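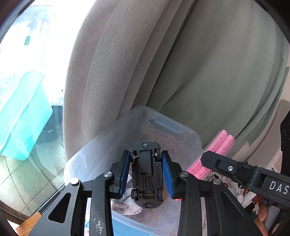
Why do wheels need a stick through the middle, a reader from Bakley wants to know, and couldn't you just glue them to the sides and be done with it?

We loved this question, partly because we tried exactly that with a shoebox and four jar lids, and it made a very fine shoebox that would not go anywhere. Glued wheels can't turn. And a wheel that can't turn is only a round foot, which drags along the floor just like a square one would!

The stick has a proper name. It's called an axle (say it like "AK-sul"), and it goes through the very middle of the wheel. On a lot of little toy cars, if you turn them over, you can spot a tiny bit of shiny metal next to a wheel, and that's the axle peeking out. Big cars have parts that do the same sort of job, only much stronger and quite a lot dirtier.

What is the wheel really doing?

Push a heavy box of books across a rug and you'll feel it fighting back. That fight is called friction. It happens when two things rub against each other, and it's not a bad thing at all (without it your shoes would slip at every step, and you could never hold on to a pencil). But when you want to move something heavy, a lot of rubbing makes for very hard work.

A wheel gets around most of that rubbing by rolling. As it turns, each part of the rim comes down, touches the ground for a moment, and lifts away again. Instead of the whole bottom of the box scraping along the floor, one little patch after another gets its turn.

There is still some rubbing, and it has moved to the middle, where the axle is. A smooth, thin axle doesn't put up much of a fight, and people help it along with oil or grease. If you've ever heard a wagon squeak, that was probably the sound of an axle asking for a drink of oil.

Two ways to put a wheel on

Sometimes the wheel spins and the axle stays perfectly still. The old hay wagon at the farm museum in Drutach is made this way, with a pin at each end of the axle so the wheels don't wander off into the ditch.

Sometimes the wheel is fixed tight to the axle, and the two of them turn together. Train wheels are like this. The axle is held underneath the train in a way that lets it spin, and both wheels have to go around at the same speed, like two friends in a three-legged race.

Going around a corner is where it gets interesting. The wheel on the outside of the bend has farther to travel than the one on the inside, so it needs to turn faster. If each wheel can spin on its own, that's no trouble. If they're stuck together, one of them may have to slip a little. (Train wheels have a clever sloping shape that helps with this, but that is a long story and we'll save it for another page.)

Big wheels and little wheels

A big wheel travels farther each time it goes around. Picture a wheel that measures 21 inches all the way around its edge. Each full turn takes it 21 inches down the road. A scooter wheel that measures 18 inches around has to turn more times to make the same trip, so it will be spinning away like mad beside its bigger cousin.

Big wheels are also better at bumps. A crack in the sidewalk is a nasty surprise for a roller skate and hardly anything at all for a bicycle, as anyone who has skated down the hill in Gemdale will tell you.

Try it yourself

You'll need a piece of stiff cardboard, 2 drinking straws, 2 wooden skewers that fit loosely inside them, four jar lids with a hole in the middle, and some tape. Ask a grown-up to make the holes and snip off the sharp ends of the skewers.

Tape the straws across the bottom of the cardboard, one near the front and one near the back. Slide a skewer through each straw. Push a lid onto each end, good and snug, and give your car a shove.

Does it curve to one side? Check whether your straws are lined up with each other. Does it wobble? One of the holes might not be quite in the middle. Then tape a skewer to its straw so it can't spin, and try the same shove again.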